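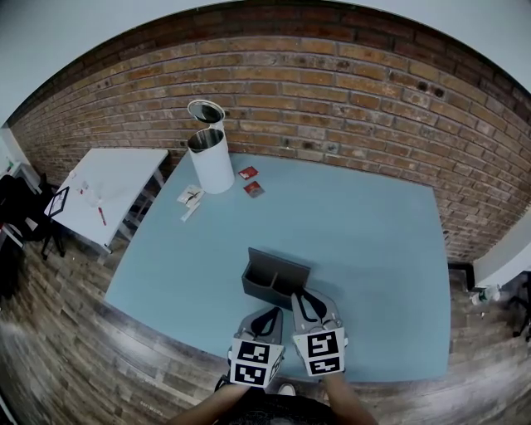 How should small packets and sachets be kept on a shared table?

Keep them upright in an open organizer with at least two compartments, one kind of item to each, and leave larger containers standing beside it.

**Shared Spaces Forum > Furnishings and Supplies > Table organizers**

---

**a_turcotte** (Facilities Coordination, Plendwood)
Posted 02/03/2021

Colleagues are asked to review the question and answer above, which are proposed for the next version of the Shared Tables guideline. The present version says only that tables are to be "left in good order". That wording has produced 23 written enquiries from the residences, most of them about small loose items.

The proposal is to place one organizer on each shared table. The supply list allows three models: the Odora in cardboard, the Flollura in moulded plastic, and the Tautahi, a wire rack. Comments are welcome from all residence offices.

Aaliyah Turcotte

---

**northwing_desk**

The North Wing office supports the proposal in general. We would ask that the guideline state where the organizer is to stand. Our own tables are pushed against the wall, and residents tend to slide everything to the back, where it is forgotten until cleaning day. An organizer at the near side of the table is used more often in our experience.

We also ask for a decision on labels. Last September we labelled the compartments "tea" and "other". "Other" was full within the week and contained two batteries.

---

**n.cardenas**

I must record a disagreement with the answer as drafted. Keeping packets upright sounds tidy, but flat packets slump as soon as a compartment is half empty, and thin sticks slide beneath them. In the South Residence we moved to a shallow dish for sachets and have had fewer complaints.

The cost should also be considered. There are 132 shared tables on the current inventory. The cardboard model is the cheapest to buy, but we have replaced five of ours already, all from damp at the base.

Nelly Cárdenas
South Residence Office

---

**a_turcotte**

Thank you both. On the matter of damp, the guideline already requires that drinks be kept off the main table. I accept that this is not always observed.
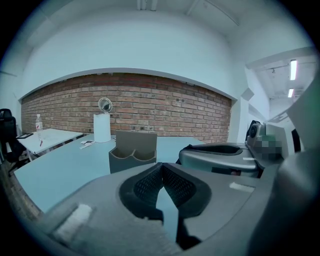 Drinks and supplies are easier to manage when each has its own surface, and I would like the guideline to say so plainly. A small side table costs little and spares the main one a good deal of wiping. The arrangement I have in mind has the water bottle on the white side table, with its cap on, and the grey cardboard organizer over on the blue table. The organizer's front is lower than its back and cut in curves, which should make it simple to reach in for a packet without tipping the whole thing forward.

---

**northwing_desk**

A side table is agreeable to us where there is floor space. Four of our rooms have none -- a shelf would have to serve.

May I also raise the mirror? A small round mirror balanced on top of a roll, as in the second picture, would not pass our monthly check. We would ask that glass items lie flat or be kept in a drawer.

---

**n.cardenas**

Agreed as to the mirror. I would go further and say that nothing should be stood on top of anything else on a shared table.

I remain unconvinced about the organizer. A low front is convenient for the hand, but it does nothing for a slumping packet. Could the guideline permit either an organizer or a dish, at the choice of the residence office?

---

**stores_and_supply**

For information: we hold over 300 cardboard organizers, delivered flat. They can be released on receipt of the usual form. The Flollura model is on back order and the Tautahi is available in white only. Dishes are not on the list, and a residence wishing to buy them would do so from its own budget.

Please do not collect organizers in person without the form.

---

**a_turcotte**

The following wording will go forward for comment:

- One organizer or one shallow dish to each shared table, placed at the near side.
- One kind of item to each compartment. No compartment is to be labelled "other".
- Drinks on a side table or shelf, closed when not in use.
- Mirrors and other glass items flat or put away.

The question of what replaces a damp organizer, and who pays for it, is held over.

---

**n.cardenas**

The South Residence can accept this wording. We would like our objection to the word "upright" kept on the record, and we will send the invoices for the five replacements separately.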